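3.2 Simulated workcell

The build described in Section 2 occupies one corner of the Fanmont workshop, a shared space in which the arm can be powered only when the other benches are clear. Most of the development was therefore carried out in simulation, and the physical arm was kept for the checks reported in Section 4. The simulated room was modelled in Clistevent by hand, starting from tape measurements of the floor and walls. The door, the skirting and the tiled floor were included so that views from the virtual camera would contain the same sort of background clutter as the real ones.

The arm is bolted to a square base plate on a dark mat. The mat marks the permitted working area, and any object placed beyond its border is ignored by the planner. A red item, an orange handheld multimeter, a white panel and an open cardboard box are set out on it. Object positions were drawn afresh at the start of each run, subject to a minimum clearance from the base plate. 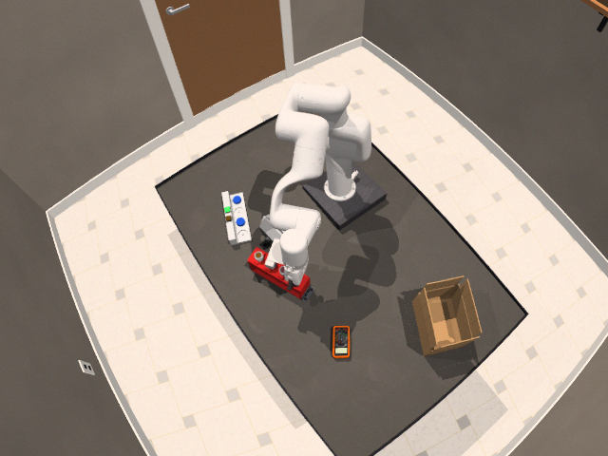 Control was split between two programs. The planner, Quansah, reads the object poses and returns a list of joint targets. The second program, Jollix, interpolates between these targets and limits joint speed. Both ran on a single desktop computer with no dedicated graphics card, and the physics step was set to 2 milliseconds. Longer steps were tried in August and abandoned after the fingers began to pass through thin parts during contact.

3.3 Grasp approach

Long objects were the main source of difficulty. The planner first fits a box to the object and takes its longest side as the grasp axis. The gripper is then turned so that its fingers close across the narrow width, and the wrist is lowered in a straight line. Raised parts on the upper surface complicate this step, as the fitted box includes them and so places the top of the object too high. A correction was added which lowers the final target by 12 millimetres where such parts are present. Figure 2 shows the wrist over the red object, with the gripper parts above its right half and blue round pieces along the top.

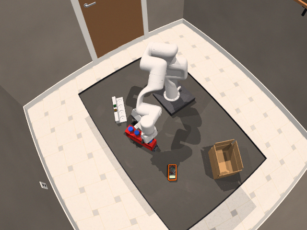
Yaw Owusu

Figure 2. Arm and red object in the simulated workcell.

The correction was tested over 556 runs. In 178 of these the planner chose a grasp off the centre of the object, usually to keep the forearm away from a neighbouring item. Off-centre grasps place a turning load on the wrist, and the speed limit in Jollix was reduced for them. No change was made to the grip force, which was held at one value throughout so that the two sets of runs could be compared.

Shadows were left switched on. They have no effect on the planner, which takes its poses directly from the simulator, but they matter to the camera-based version treated in Section 5, where a dark patch beside an object may be taken as part of its outline.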